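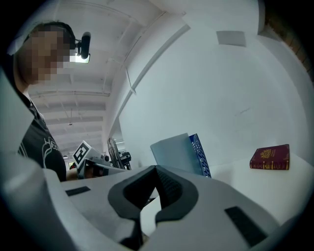
Why does bread dough need to rest after you mix it?

Resting gives the flour time to soak up the water, and once that happens the dough gets stretchy without you doing much of anything. Try it at home with two bowls. Knead one for ten minutes, leave the other one alone under a towel for half an hour, then pull on both. You'll be surprised how close they are!

Okay, so that was where we left off last time, and a few of you asked for the numbers again. My everyday loaf for this class (the Guncombe loaf, named after the street where I learned it) is 401 grams of flour. Yes, 401. My old scale always read one gram high and I wrote the recipe down that way, and now I'm too fond of it to fix it. Salt is 8 grams. Water we'll get to in a second.

If you have the course packet, the flour chart is on page 5. Look at the protein column before you look at anything else. Higher protein flour drinks more, so a dough that feels fine with one bag can feel like soup with the next - I've done this to myself more times than I'd like to admit.

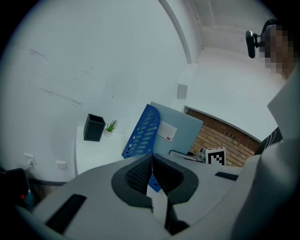
So hold some water back. I start with 200 grams, mix, wait, and then add the rest a spoonful at a time until the dough feels tacky but lets go of my fingers. With the flour I use I usually end up near 280, but go by feel.

Yevdokiia Dovhaniuk asked whether rye behaves the same way. It's a lot stickier and it never gets that nice stretch, so please don't keep adding flour to chase it. Wet your hands and move on.

For next time, read the Kirnberg handout on starters and bring a jar with a loose lid. Write down what your dough felt like before and after the rest, even if it's only a word or two.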